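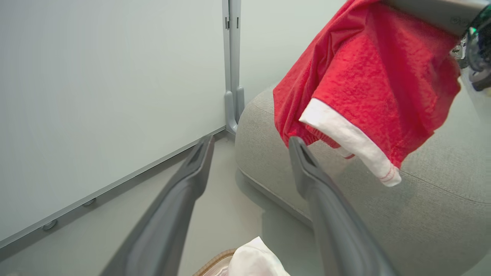 30 April 2025 — Wukcombe workshop, soft corner

Good day on the corner! I finally got to spend proper time with the panels, and I like this system more every time I handle it. Notes while it's fresh, mostly for Anju and Riku, who have the next turn.

Layout. We've gone with the Skindel panels as walls on casters, and the gray upholstered seat pushed in close. Kourosh wanted a gap behind the seat for sweeping. I wanted it snug. Snug won for now, but I promised him we'd look again after he's had to fish a sock out of there.

The seat. Lovely thing. Rongrong found the fabric on a 300 cm offcut from Orum and it has that heathered weave that hides lint, so it's perfect for a laundry corner. Please don't drag it by the seam, lift from underneath. It's heavier than you'd think.
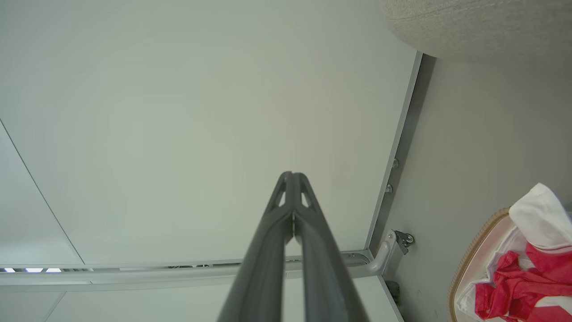

Frame joints are what I really wanted to write up. Bleddyn's old drawing (the one based on the 1958 Kermani screens, which he'll tell you about if you let him) had square corners, and square corners catch every sheet and sleeve that goes past. I'm so pleased we dropped them. The curved corner piece where the bottom rail meets the upright has nothing sharp for cloth to snag on, and it looks far nicer too. The two round screws on the upright are the ones to check when a panel feels wobbly — snug them by hand first, then a quarter turn with the 10 key. Any more than that and you're just chewing up the channel.

Wipe the panels with a barely damp cloth. I tried the blue spray on a spare and it left streaks I could only see from the side, very annoying. Plain water is fine.

Order of work for moving a panel:

1. Clear the floor first, basket included.

2. Unlock the casters and get one person on each upright. Push low down, near the foot.

3. Set the bottom rail parallel to the seat before locking anything, then put the laundry basket back on the open floor in front.

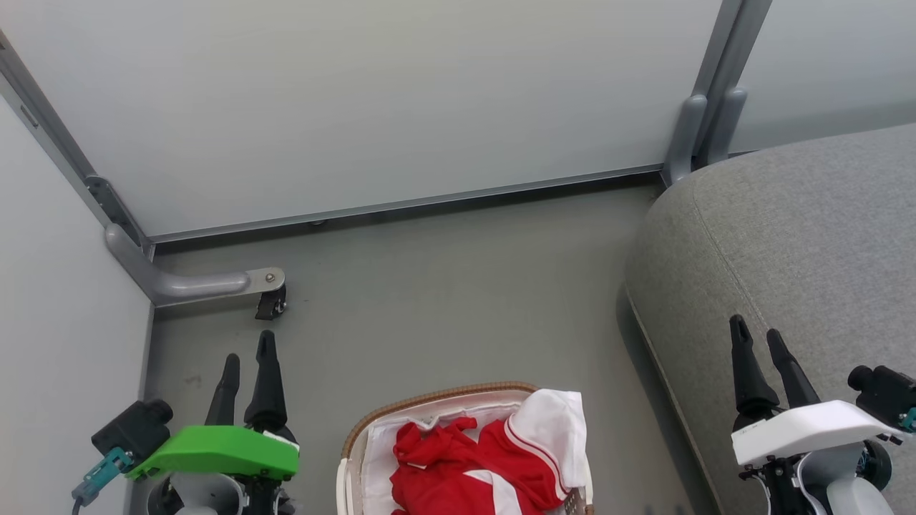
Laundry notes

Red with the white trim gets washed on its own, please! The whites can all go together. Lift the white cloth off the rim before you carry the basket, or it ends up under somebody's foot.

The liner comes out for washing. Riku, could you see whether Orum still does spare ones? We have a budget line of 1000 for soft goods and have hardly touched it.

Still to do: felt pads for under the seat, label the spare screws, ask Bleddyn for his drawing back so I can mark up the new corners.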